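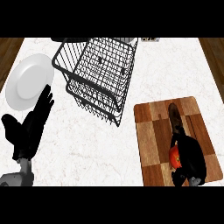
So that was the home leg, and my ears have only just forgiven me.

We went up to Pledport for the second round of the play-offs, Pledport Kestrels against Emgate, and I had forgotten what that rink does to a person. The roof is tin. The seats are tin painted blue. They hand out clappers at the door, as if what the place was missing was more noise. By the second period I was communicating with Asuka entirely by eyebrow.

For anyone who missed it, Emgate won 4–3 in overtime, which sounds closer than it felt for the first forty minutes and a good deal less close than it felt for the last twenty. Pledport went two up before I'd got the lid off my tea. Both goals came from the same place, the left point, with the same large man standing in front of the net, and both times our defence looked at him the way you look at a neighbour's skip. Somebody ought to do something about it, but it's not really your place to knock.

Then Setsuko Tsuji happened. I have been rude about Tsuji on this blog. I said in October that she skated like someone looking for her keys, and Cleiton Sales, who reads this in order to text me about it, has been saving that line up ever since. He sent it back to me word for word at the final hooter, with no other comment. Fine. She stopped everything in the third, including one with the knob of her stick that I don't think she saw at all, and I take it back. Most of it.

The equaliser was scrappy and I loved it. Walid Ghanem threw the puck at a crowd of legs, it hit at least one of the legs, and in it dribbled. He celebrated as though he'd picked out the top corner from the car park. The overtime winner was much prettier – Natsumi Wada coming off the bench, a lovely flat pass across the slot, and a finish so quick that half our end cheered late. I was in the late half. I was looking at the clock.

Attendance was announced as 435, and every one of them was hitting something.

A word on the penalty killing, as I got three emails about it last time. It is still too passive. We sit back in a box and wait for the shot, and against a team with that point man, waiting for the shot is a poor hobby. Brovier pressured him high up the ice in the winter and he coughed it up all night. I don't know why we won't do the same. I suspect the legs aren't there, with Ishida Cup games squeezed in on top of everything, and the third line looking like men who've been asked to move a piano.

The journey back was 67 miles of roadworks and one very long argument about whether you'd rather win ugly or lose 6–5. Asuka says lose 6–5, on the grounds that you at least get your money's worth. Asuka didn't pay for her ticket.

Return leg is at our place, face-off at 6.30. We only need a draw, so naturally I expect to be miserable by quarter past seven. If you're coming, the east car park is still half closed, and the pie hatch now takes cards – it has only taken them 100 years. I'll be in the usual corner with the bad view of the far net and the good view of the bench. Bring a scarf. The heaters are on the wrong side again.

6 comments
Share this post: 4 shares

Search this blog Go

Recent posts
Why is our power play allergic to the net?
Notes from a cold bench at Brovier
Ishida Cup: a group stage grumble
The new away shirt, reviewed from a safe distance
Tsuji, keys and other early-season complaints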